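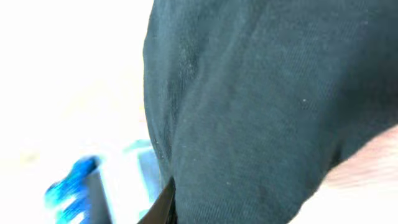 Stukness has put its clothes-sorting kit on general sale, after a spring in which it could only be had on loan. The kit is called Fidum and is aimed at charity shops, small laundries and repair workshops that handle mixed bags of clothing and want some of the picking up and putting down done by machine.

It comes as two gripper fingers, a small camera that sits at the wrist, a mounting plate and the software that runs them. The arm is not included. Stukness says the fingers will fit most light arms of the type already sold for bench work, and it keeps a list of the ones it has tried. Buyers who have no arm can rent one from the company by the month, with the fingers already fitted.

The basic job is simple to describe and has been hard to get right. Clothes are put on a table beside a bin. The arm looks for an edge or a fold, closes its fingers on it, lifts and moves the item to where it is wanted. It can also work the other way, taking things out of the bin and laying them on the table.

Soft goods have always been awkward for machines because they have no fixed shape. A pair of jeans that was flat when it went into the bin may come out in a heap, and dark cloth gives a camera very little to go on. Stukness says most of the past year went on black and navy items, which make up a large share of what shops take in.

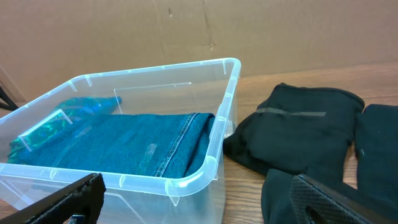
Denim in a clear bin, with black garments waiting on the table beside it.

The software was trained on 1108 recorded runs, all made at an ordinary table with everyday clothes. Users can add their own. An operator guides the arm through a job by hand, saves the run and marks it as good or bad, and the system takes it into account the next time it is updated. Stukness suggests making at least 20 runs for any new type of item before leaving the arm to work alone.

See-through bins are supported from this version on. Earlier ones needed a solid colour, as the camera had trouble telling the wall of a clear bin from whatever lay behind it. Customers had asked for the change more than for any other, the company said, as staff like to see what is in a bin without opening or tipping it.

Speed is still modest. The company gives a figure of about 700 items in a working day for a single arm, if the items are of similar size and somebody is there to change the bins. A practised person is a good deal faster. Stukness does not dispute this and is selling the kit as something that can be left going while staff serve customers or deal with the items that need a closer look.

Among the first to use it was Sfakianakis, a family laundry with 3 branches, which had the kit on loan until May. It used the arm to separate trousers from tops ahead of washing. The laundry has since bought one set of fingers for its main branch and is waiting to see how they last before ordering more. It reported that thick seams and waistbands were picked up without much trouble, and that thin, slippery tops were dropped more often than it would like.

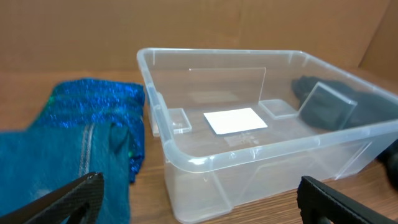 Fotis Tsoukalas
Equipment reporter

The gripping surfaces are sold as a wearing part. They clip on and off without tools, and the software keeps a tally of how many times each has closed. Stukness advises changing both together. Lint should be brushed off at the end of each day, and the manual warns against cleaning sprays, which leave a film that makes fine cloth slide.

Setting up takes most of a morning. The arm has to be bolted down and the camera lined up, and then the user shows the system where the table ends. The company recommends a plain backdrop behind the work area — a sheet of cardboard will do — and steady light from the side. Strong light from directly above can wash out a pale table and leave the edges of white items hard to find.

There are limits that buyers should know about. The kit does not read care labels, check pockets or judge the condition of a garment. It will not fold. Shiny and sparkly fabrics are handled, though the manual lists them under items that may need extra runs. Small hard things mixed in with the clothes are best taken out first.

A rival system from Pera does offer folding, but it comes as a closed cabinet with its own arm and takes up a good deal more floor space. The two are likely to suit different buyers. A shop with one spare table is the customer Stukness has in mind.

The kit can be ordered direct from Stukness, with a year of software updates included in the price. After that the updates are charged yearly, and a kit that is not renewed will go on working with the last version it received. Loan sets are still available for those who want to try one first, and the loan fee is taken off the price if they go on to buy.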